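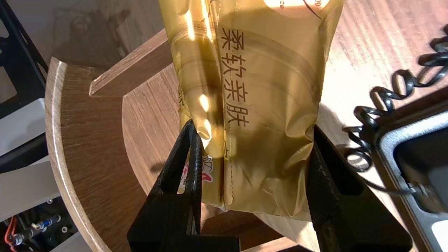 Ellov slotted fingers, pair. Part 354

Renville sells these as "home safe". We stock them, and we'd leave that phrase off the box. A finger can't be safe in a home. A whole arm, with its speed limit and its stop button, can be checked against a standard, and the check belongs to whoever sets it up. Ask for the test sheet before you believe any sticker, ours included.

The fingers are matte black and taper to the tip, with a long cutout in each. Sold in sets of 2.
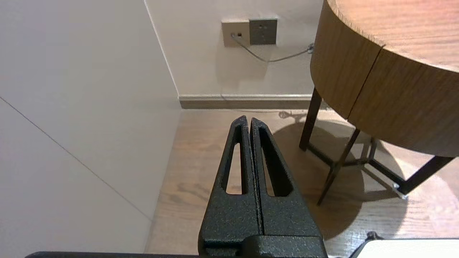
House rules we'd follow

Close the fingers before travelling near furniture. Keep cables out of the path – phone cords above all. Write down the grip force you set. "Gentle" is not a number. 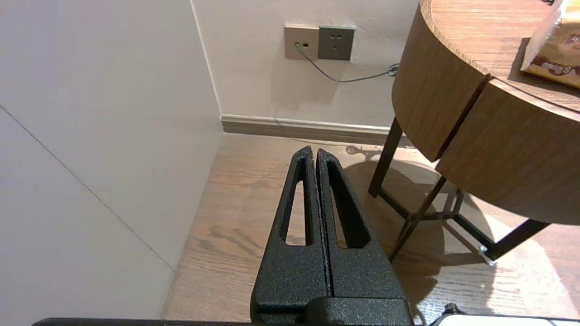

Fingers closed, near a table leg and wall sockets.

Soft packs crease when squeezed, so try your own packs first. The Skurnholm guide allows 99 test grips before a finger is passed for use. We think that's low.
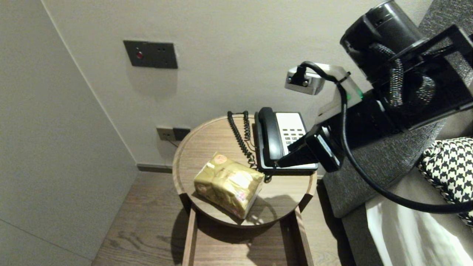 Page last changed: April

Returns taken if unused. Mounting screws (4) are sold separately, which we have complained about.

Comments (2)

aoun_fan: So is it certified or not?

gripe99: Asked Renville for the test sheet, got a brochure. Fingers are fine.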